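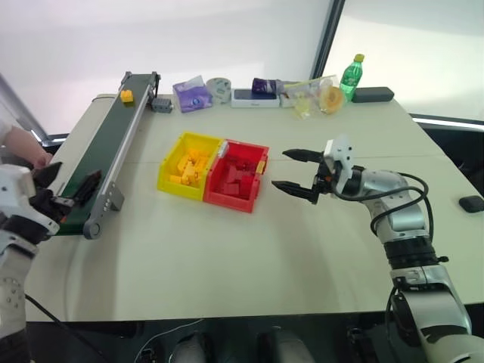 Windevico Sortierkit, Datensatz und Notizen

README zum Ordner, Stand Februar

Hallo und schön, dass du reinschaust! Ich habe mir das Sortierkit von Windevico ausgeliehen (zwei Arme, kurzes Förderband, Kisten, Software, alles in einer Lieferung) und es ein paar Wochen lang Bausteine nach Farbe sortieren lassen. In diesem Ordner liegen die Aufnahmen, die dabei entstanden sind, dazu meine Notizen, was am Kit taugt und was mich geärgert hat. Ich bekomme von Windevico kein Geld, das Kit geht nach dem Test wieder zurück nach Gotitz.

Was ist drin

432 Episoden, aufgeteilt in 10 Sitzungen. Jede Episode hat einen eigenen Unterordner mit Video, Gelenkwerten beider Arme, Greiferöffnung und einer kleinen Textdatei mit meinem Kommentar. Die Kommentare sind mal ausführlich, mal steht da nur "passt". Zusammen sind es 2.544 Greifversuche, die Fehlgriffe habe ich absichtlich dringelassen! Wer nur saubere Griffe will, filtert in der Datei episoden.csv nach der Spalte ergebnis.

Die Aufgabe

Gelbe Steine in die gelbe Kiste, rote in die rote. Die Steine kommen übers Band oder liegen schon irgendwo auf dem Tisch, je nach Sitzung. Klingt nach Kinderkram, aber rote Steine auf rotem Kistenboden sind für die Kamera richtig fies, die heben sich kaum ab. Beim Ablegen ist das egal, beim Wiederherausnehmen habe ich ganz schön geflucht. Und dann die Steine, die auf einer Kistenwand liegen bleiben! Die zähle ich als Fehlgriff, Ergebniswert "rand". Davon gibt es 63 Stück im Datensatz, fast alle aus den frühen Sitzungen.

Auf dem Tisch steht hinten außerdem Krimskrams: Packungen, ein Zipbeutel, eine Rolle Klebeband, eine grüne Flasche. Nichts davon gehört zur Aufgabe. Ein Modell, das mit so einem Hintergrund nicht klarkommt, hilft mir in der Werkstatt nicht weiter, also bleibt das Zeug stehen.

Wie sich das Kit anfühlt

Aufbau: ein langer Nachmittag. Die Anleitung ist gut bebildert, nur der Abschnitt über die Verkabelung setzt voraus, dass man schon weiß, wo alles hingehört. Ich hatte die Kabel vom linken und rechten Arm vertauscht und mich gewundert, warum beide spiegelverkehrt losfahren (Not-Aus funktioniert übrigens tadellos).

Greifer: zwei Finger, recht spitz, für Bausteine wunderbar. Bei ganz flachen Teilen wird es mühsam, da muss der Arm sehr tief runter und die Software bremst vorsichtshalber bis zum Stillstand. Es gibt von Zelenák breitere Finger als Zubehör, die habe ich aber nicht getestet.

Förderband: läuft leise und gleichmäßig, die Geschwindigkeit lässt sich stufenlos einstellen. Den Motorblock würde ich mir kompakter wünschen, der nimmt auf dem Tisch doch Platz weg.

Software: hier bin ich hin- und hergerissen. Das Vormachen klappt prima, Aufnahme an, Bewegung zeigen, fertig. Der Export dagegen ist zäh und schreibt Zeitstempel in zwei verschiedenen Formaten, je nachdem, ob man über die Oberfläche oder die Kommandozeile geht. Ich habe alles auf Sekunden seit Episodenstart umgerechnet, das Skript dazu heißt zeiten_glatt.py und liegt im Ordner werkzeug.

Bekannte Macken

In Sitzung 4 war die Kamera leicht verdreht, die Kalibrierdatei dort bitte extra laden. In Sitzung 7 fehlen bei einigen Episoden die Werte des linken Greifers. Es kann vorkommen, dass am Bildrand ein Arm oder eine Hand auftaucht. Gesichter habe ich beim Durchsehen keine gefunden, falls dir doch eins auffällt, sag bitte Bescheid, dann fliegt die Episode raus.

Loslegen

Archiv entpacken, liesmich_zuerst.txt überfliegen, dann werkzeug/pruefen.py starten. Wenn am Ende "alles da" steht, kannst du loslegen. Wer mit Divham arbeitet, findet im selben Ordner einen fertigen Importer. Der ist mit heißer Nadel gestrickt, bei mir läuft er.

Nutzung

Forschung, Unterricht und Basteln gern, ein kurzer Hinweis auf diesen Ordner freut mich. Für kommerzielle Sachen bitte vorher schreiben. Ich lese meine Post meistens mittwochs, also nicht wundern, wenn es ein paar Tage dauert.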